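## Notes from the Ganby bench

I've spent most of July teaching a robot arm by remote control, which means I've spent most of July being a bit rubbish at it in front of people.

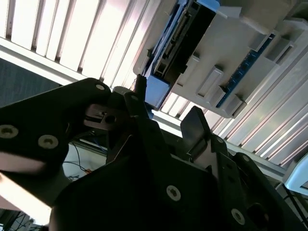
Melquiades Aguirre reckons I'm still driving it like a car, all steering and no patience, and that the arm will copy every twitch I give it. He'd rather I stopped for a breath before closing the fingers and let that pause go into the recording too.

Well, I tried it his way (grumbling) and my afternoon runs were much cleaner! We've now got 206 good demonstrations saved under Pestomier, our sorting job, and I'm aiming for 900 before we train again. Last time we trained on far fewer and the arm learnt my bad habits beautifully, including a silly little wobble I do on the way down.

A few of you asked whether it's easier to take hold of the arm and push it through the motions by hand. For big sweeping moves, yes, I think so – you feel where the joints get stiff and you don't fight them. For anything fiddly I go back to the remote handles, mostly because my own hands end up in the way of the wrist view when I do it the other way.

My best run so far took 59 seconds, start to finish. My worst I deleted.

If you fancy a turn, the Blöndal room is free from 3 most afternoons. Bring a jumper, and please save your runs under your own name and not mine.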